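Jotthorpe-wicker – README / data card

Version 2. Maintained by Frøydis Fjeld and Kheri Nyanda. Last edited June 13, 2026.

What this is

Wrist camera recordings of a two-finger gripper working with wicker. Picking up baskets, moving them, setting them down again. Part of Grinetard, our long-running attempt to find out if a robot arm can do a boring household job without someone standing over it. Short version – some of them, on a good day, slowly.

161 episodes in total. Teleoperated, one operator per episode, operator initials in the metadata. A few autonomous rollouts are in their own folder, do not mix them into training by accident (we did).

Why wicker

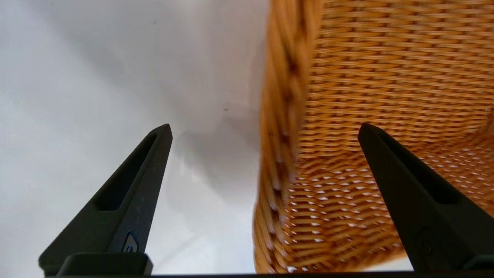 Grasp planning is the part most people ask us about. Wicker goes wrong in its own way: depth is noisy, edges are thick and round, and the thing flexes when pinched. With the rim between the fingertips and bright light coming through the gaps in the weave, a segmentation model may decide the basket is several objects, or none. Our baseline did both. Cardboard and plastic tubs were solved well enough for our purposes in the first round, so they are not in this release.

Folder layout

episodes/ – one folder per episode, wrist video plus joint states
rollouts/ – autonomous runs, baseline policy only
labels/ – success or fail, plus a free text note
calib/ – camera intrinsics, two sets, use the one named in the episode metadata
extras/ – misc clips, unlabeled, no promises

Labels

Success means the object was lifted, moved and put down upright. Dropping it from low height and having it land right is still a fail. Kornél Vincze and Pirjo Niskanen labeled everything separately and then argued. Where they could not agree the episode is marked "disputed" and you should probaly skip it.

Notes are as typed. Some are in Hungarian. Sorry.

Baseline

Small behavior cloning policy, wrist camera only, no force input. Trained for some 800 epochs, which was too many. It reaches well and closes well. It is bad at knowing when to give up, and bad at anything that needs a second try from a different side. Config is in rollouts/, weights on request.

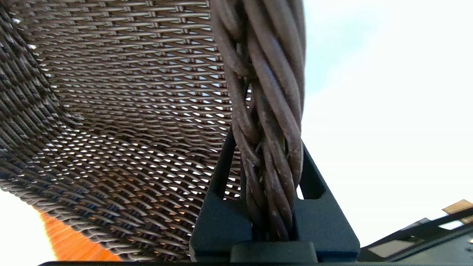
Can a robot tidy a room with this?

Not from this data alone. A policy trained here can learn to grab and move one woven object in a place it has seen before, and tidying also means deciding what goes where, opening things, and recovering from a mess. None of that is recorded.

Known problems

- Exposure is fixed per session. White surfaces blow out in a lot of the episodes.
- Gripper width drifts by up to 4 mm over a long session. Corrected in the joint files, not in the raw logs.
- Timestamps in extras/ are not synced to anything.
- Operators got better as they went. Early episodes are slow and have a lot of hovering – maybe useful, maybe not. We left them in.
- Train/val split is by episode, so it says nothing about new rooms.

Are machines ready for chores

Our view, for what its worth. Single repeated moves on a clear surface, close. A whole chore start to finish, no. Most of our operator time goes into resets, and a reset is the actual chore when you think about it: pick the thing up, put it back, check it's the right way round. 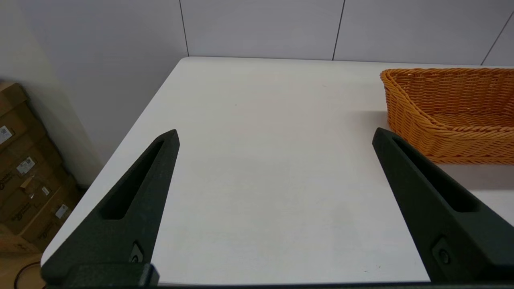 Emilian Olteanu read a draft of this card and thinks we are too gloomy. His point was that a slow arm is fine if it runs while you are out, and that we should report jobs finished per night instead of success per try. Fair. We don't have overnight runs yet, planned for July.

Use

Free for research and teaching. Ask before putting it in a product. If you find a mislabeled episode send the folder name and one line on what is wrong, Pirjo fixes them in batches.

Next release

Force readings, a second room, and episodes where the first grasp slips and the operator has to regrasp. Pleren loader support if Kheri gets to it.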